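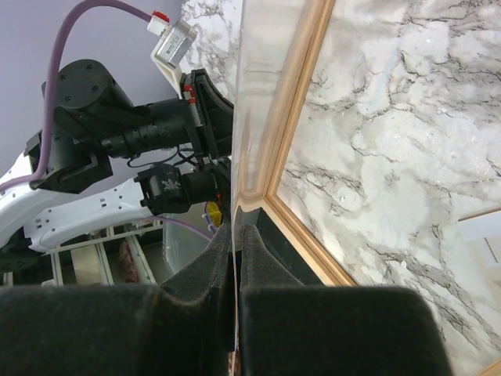
The Rolelach 505 shop alarm comes with one siren, one keypad and more door contacts than most small shops have doors. Before fixing anything, walk round the premises as a burglar would, preferably during opening hours. Each contact needs a flat, clean spot where its two halves can meet squarely. On a panel like the marble-patterned one with the light-wood strip along its border, keep the pad wholly on one material – half on the strip and half off will rock, and a rocking contact rings the siren at three in the morning.

Support > Rolelach 505 > Setting up > Section 9: Contacts, codes and fobs

9.1 Fixing the contacts

1. Wipe the surface with a dry cloth and peel the backing from the larger half.
2. Press it to the fixed side of the door and hold for 18 seconds. Singing is optional.
3. Fix the smaller half to the moving side, with the arrows facing each other.
4. Open and close the door. The keypad should chirp each time.
5. Repeat for the back door, including the one "we never use". Burglars are very fond of that one.

Note: If the keypad stays silent, check the arrows. If the arrows are right, check the battery tab, which Teemu Sjöberg on our support desk would like you to know is the answer to most of his calls.

CAUTION: Do not fix a contact to glass. Use the separate glass sensor.

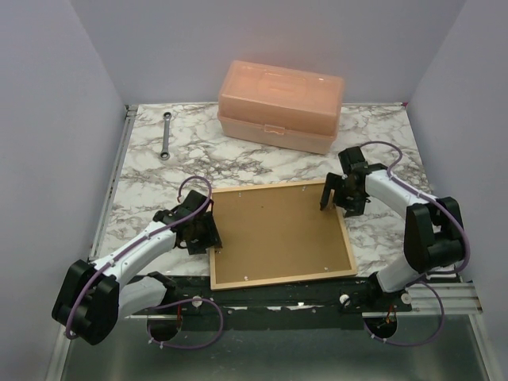
9.2 Storing the fobs

Spare fobs arm and disarm the whole system, so they deserve better than a nail beside the till. Choose one place for them and tell only the people who lock up. An orange box with a carrying handle in its lid and a little latch on the front is a fine home for spare batteries and sticky pads, but a latch is not a lock, and a handle is an invitation. Fobs go in the safe.

9.3 Changing the codes

1. Hold MENU until the light turns amber.
2. Enter the factory code, 183, followed by the tick key.
3. Enter your new code twice. Avoid the shop's street number, which is painted over the door.
4. Give each keyholder a separate code, and write their names in the log at the back of this guide.
5. When someone leaves, delete their code that day, however nice the leaving cake.

Note: Three wrong entries lock the keypad for nine minutes. It cannot be hurried by shouting.

CAUTION: If the siren is sounding when you arrive, stay outside and ring the police. Touch nothing until they have been.

Filed under: Shop alarms, Break-ins, Keyholders

Contact Famora Support | © Famora | Back to top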